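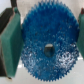
Blue spur gear, fine teeth, round bore in the middle.

Cleaning Up a Plastic Gear Before You Put It Back

I have a drawer full of Tida kits, and sooner or later every one of them starts to click. Nine times out of ten it's crud in the teeth (and the tenth time it's me, putting the thing together wrong!). So before you order a new gear, try this.

Get a bowl of lukewarm water with one drop of dish soap and an old soft toothbrush. No hot water, please! I warped a perfectly good gear that way in November and had to drive out to the hobby shop in Estville for another.

Brush across the teeth, from one face to the other, and turn the gear a little as you go. Fine teeth like these hold on to lint like crazy, so go around twice. Then roll up a bit of paper towel and twist it through the bore. Old grease loves to hide in there.

Rinse, pat it dry and leave it out overnight. Next day, hold it up close under a lamp and look for chipped or flattened points. Speckles on the face don't bother me at all, but a missing tooth means a new gear.

Slide it back on the shaft and spin it by hand. It should turn freely without wobbling. If it drags, check the bore again for fuzz. I add one tiny dab of Drirkik plastic-safe grease on the teeth, then run the gears slowly for 40 turns and wipe off whatever squeezes out.

Updated 4 Feb 2005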